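4 Erste Inbetriebnahme des Raumluftbefeuchters Troteck Brikham

4.1 Aufstellort wählen

Der Brikham ist für Schlafräume und kleinere Wohnräume vorgesehen. Prüfen Sie vor dem Aufstellen, ob alle Transportsicherungen entfernt sind. Der Klebestreifen am Tankdeckel und die Schaumstoffeinlage unter der Verdunstermatte werden leicht übersehen.

1. Stellen Sie das Gerät auf eine ebene, feste und wasserunempfindliche Fläche.
2. Halten Sie zur Wand und zu Vorhängen einen Abstand von mindestens 30 cm ein.
3. Richten Sie den Luftauslass in den freien Raum, nicht auf Bett oder Heizkörper.
4. Führen Sie das Netzkabel so, dass niemand darüber stolpern kann.

ACHTUNG: Gerät niemals auf Matratze, Kissen oder Teppich betreiben. Der Lufteinlass befindet sich an der Unterseite und wird durch weiche Unterlagen verschlossen.

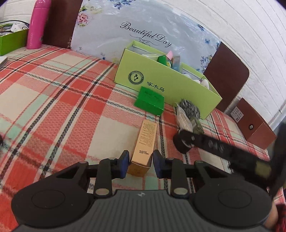
Die Filterpatrone Lyons wird getrennt vom Gerät geliefert und muss vor dem ersten Befüllen eingesetzt werden. Notieren Sie das Einsetzdatum auf dem beiliegenden Aufkleber. Für Patronen und Pflegemittel gilt: Angaben zu Inhaltsstoffen und Chargencode sind je nach Hersteller sehr klein und manchmal der Länge nach auf die Schmalseite gedruckt, wie auf der hohen goldbraunen Schachtel, die auf dem karierten Laken steht. Drehen Sie die Packung zum Lesen und bewahren Sie sie auf, bis der Inhalt verbraucht ist. Bei Rückfragen benötigt der Kundendienst den Chargencode.

4.2 Patrone einsetzen und Tank füllen

1. Netzstecker ziehen.
2. Tank am Griff senkrecht nach oben abheben.
3. Patrone fünf Minuten in kaltes Leitungswasser legen.
4. Patrone in den Schacht drücken, bis sie hörbar einrastet.
5. Tank mit kaltem Leitungswasser bis zur Markierung MAX füllen. Bis zur Markierung MIN sind es 800 ml.
6. Deckel schließen, Tank umdrehen und auf Dichtheit prüfen.
7. Tank aufsetzen und den Netzstecker einstecken.

Hinweis: Duftöle und Badezusätze greifen den Kunststoff an. Schäden dadurch sind von der Gewährleistung ausgeschlossen.

Nach dem Einschalten läuft das Gebläse kurz auf höchster Stufe und regelt danach herunter. Die Anzeige der Luftfeuchte ist erst nach 20 Minuten zuverlässig. Stellen Sie den Sollwert zunächst auf 45 %.
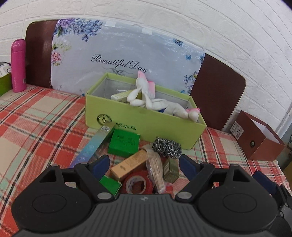
Steigt der Wert nachts über 60 %, wählen Sie eine niedrigere Stufe oder lüften Sie kurz. An kalten Außenwänden kann sich sonst Feuchtigkeit niederschlagen.

4.3 Reinigung

Wasser täglich wechseln, Tank wöchentlich ausspülen. Zum Entkalken einen Beutel Clolora (Art.-Nr. 1537) in einem Liter Wasser auflösen, 30 Minuten einwirken lassen und zweimal nachspülen. Die Patrone vorher herausnehmen.

Meldung E112: Tank leer oder nicht richtig aufgesetzt.
Meldung E631: Gebläse blockiert. Netzstecker ziehen, Lufteinlass prüfen.

Stand: 7. Februar 2022
Redaktion: Tímea Bakos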